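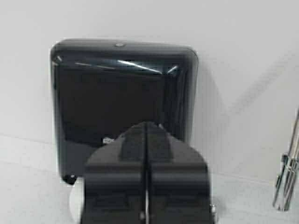

자유게시판 > 현장이야기
제목: 화장실 비품 로봇 들어온 곳 있나요 (글이 좀 김)
작성자: 걸레두장
조회 100 댓글 18

건물 미화 9년차입니다. 오피스동이고 저희 조가 화장실 전체를 맡고 있어요
8월부터 로봇이 같이 돕니다. 업체는 Fiklow라는 데고 팔 하나 달린 바퀴형. 하는 일은 페이퍼타월 나오는지 확인, 걸린 거 빼기, 세면대 주변 닦기까지. 변기는 안 함 (제일 하기싫은 건 안 하죠 ㅋ)
문제는 사람 쪽인데요
원래 둘이서 층 나눠서 했는데 이제 혼자 돌고 로봇이 뒤따라옵니다. 소장님은 인원 감축 아니라고 하시는데 나간 언니 자리를 안 뽑아요. 그럼 그게 감축 아닌가
그리고 타월 걸리면 로봇이 알림을 띄우는데 그 알림이 제 폰으로 와요. 밥먹다가도 울림
다른 데는 어떻게 하시는지. 수당 같은거 받으시는 분 계세요?

댓글

야간조7
저희도 작년에 들어옴. 수당 없습니다. 교육 2시간 받고 끝

걸레두장
교육은 근무시간에 하셨어요? 저흰 퇴근하고 했는데

야간조7
그건 받아야죠. 교육시간도 근무시간임. 문서로 요청하세요 말로 하지말고

시설과막내
관리쪽 입장에서 한마디 하면 욕먹겠지만... 타월 민원이 확 줄긴 했어요. 예전엔 화장실에 휴지 없다고 하루종일 전화왔는데 이젠 거의 안 옴. 직원분들이 전화받고 뛰어갈 일 줄어든 것도 맞잖아요

걸레두장
전화 대신 알림이 와서 뛰어가는데요

시설과막내
알림은 등급 조정 됩니다. 관리자 화면에서 급한 거만 가게. 담당자한테 말해보세요 저희는 그렇게 바꿨어요

손목보호대
저는 찬성파요. 손목 수술하고 나서 위로 팔 드는게 힘든데 벽에 달린 통 열고 닫는거 그게 은근 죽음이거든요. 열쇠 돌리고 뚜껑 받치고 롤 끼우고. 층마다 하면 어깨 나감

물기주의
근데 걔네 롤 교체는 못하지 않아요?? 저희꺼는 손가락이 두개라 걸린 종이 집어 빼는거까지만 하고 뚜껑은 사람이 염

손목보호대
아 맞아요 교체는 저도 제가 해요. 그래도 확인하러 다니는 횟수가 줄어서 살만함

물기주의
확인이 줄면 뭐해요 담당 층이 늘었는데. 저 여섯개 층에서 아홉개 층 됐어요. 로봇 있으니까 된다고

야간조7
이게 핵심임. 기계가 편하게 해준만큼 구역을 늘림. 결국 제자리

시설과막내
그건 기계 문제가 아니고 계약 문제죠

야간조7
계약을 그렇게 쓰게 만든게 기계인데 뭔 소리를

Pitness다녀요
저는 체육시설 쪽. Pitness라고 헬스장인데 여기도 샤워실이랑 화장실 같은걸로 돌려요. 회원들이 처음엔 구경하다가 이젠 신경도 안 씀. 근데 화장실에 카메라 달린게 들어가는거라 여자화장실은 영업 끝나고만 돌리게 합의했어요. 이거 꼭 확인하세요 사람 있을때 들어가면 난리남

걸레두장
헐 저희는 낮에도 들어가는데. 문앞에 표지판은 세워요

Pitness다녀요
표지판 누가 세워요

걸레두장
제가요...

물기주의
ㅋㅋㅋㅋ 그럼 로봇 시중드는거네

전직설치기사
설치쪽 일 좀 했던 사람인데 몇가지만 씀
1) 디스펜서가 번쩍거리는 까만 재질이면 조명 반사때문에 인식이 튈수 있음. 저희 현장에선 무광으로 바꾸니까 오알림이 줄었어요
2) 종이가 덜 나와서 끝만 살짝 걸쳐있는 경우 제일 헷갈려함. 있는걸 없다고 함
3) 디스펜서 옆에 다른 금속 부속 붙어있으면 팔 들어가는 각도를 다시 잡아줘야됨. 설치할때 안잡아주면 자꾸 멈춤
알림 많이 오는건 십중팔구 이 셋중 하나. 업체에 재조정 요구하세요. 초기 설정은 원래 업체가 해줘야하는 일이지 미화원분이 몸으로 때울일이 아님

걸레두장
오 2번 완전 저희 얘기에요. 가보면 종이 멀쩡히 있음. 메모해놨다 말해볼게요 감사합니다

번역알바
참고로 해외는 좀 다른듯요. 예전에 업계 행사 통역 갔을때 Sadao Nagano라는 분이 일본 빌딩관리 사례 발표했는데 로봇 도입하면서 미화원을 점검 담당으로 직함 바꾸고 시급도 올렸대요. 같이 나온 Snædís Hauksdóttir는 (아이슬란드분) 반대로 자기네는 시범만 하고 접었다고. 직원들이 알림 끄고 다녀서 ㅋㅋ 의미가 없었답니다

야간조7
직함만 바뀌고 일은 그대로인거 아니고요?

번역알바
그거까진 모르겠어요 발표만 들은거라. 시급은 올랐다고 분명히 말했음

시설과막내
솔직히 올려줄 여유있는 업체가 몇이나 되겠어요. 기계 임대료 나가는데

물기주의
임대료 낼 돈은 있고 사람 줄 돈은 없고

손목보호대
싸우지들 마시고요. 걸레두장님 일단 알림 온 시간을 적어두세요. 저도 그렇게 해서 점심시간엔 안 오게 바꿨어요. 한달치 적어서 냈더니 총 알림이 100건 넘었는데 그중 50건이 헛걸음이었음. 숫자로 내니까 바로 들어줌

걸레두장
오늘부터 적을게요. 수첩 하나 사야겠다

전직설치기사
날짜 시간 층 그리고 가봤을때 실제상태. 이 네개 적으면 업체도 할말 없음. 가능하면 폰 알림 화면도 캡쳐해놓으세요 나중에 지워지는 기종 있어요

Buker현장
저희는 Buker꺼 쓰다가 Eshun으로 갈아탔는데 둘다 비슷비슷합니다. 차이는 AS. 전화받는 사람이 있냐 없냐. 고장나면 그 구역은 그냥 사람이 다시 하는데 인원은 이미 줄어있으니까 그날은 진짜 지옥임

걸레두장
고장났을때 대체인력 얘기는 계약에 없어요?

Buker현장
없어요. 반장님이 다음 계약때 넣자고 하는데 모르죠

걸레두장 (글쓴이)
중간보고요. 소장님한테 말씀드렸고 교육시간은 근무로 처리해주신대요. 알림은 점심때 안 오게 바꿔주신다 함. 사람 뽑는 얘기는 검토해본다고만 하시네요
표지판은 아직도 제가 세웁니다

야간조7
검토=안뽑음. 그래도 교육시간 받은건 잘하셨어요

물기주의
층 늘리자고 하면 절대 바로 싸인하지 마세요. 저처럼 됩니다

시설과막내
알림 등급도 같이 바꿔달라 하셨어요? 시간만 막으면 1시에 몰아서 옵니다

걸레두장
아 그건 말 안했는데... 내일 다시 가야겠네요 ㅠㅠ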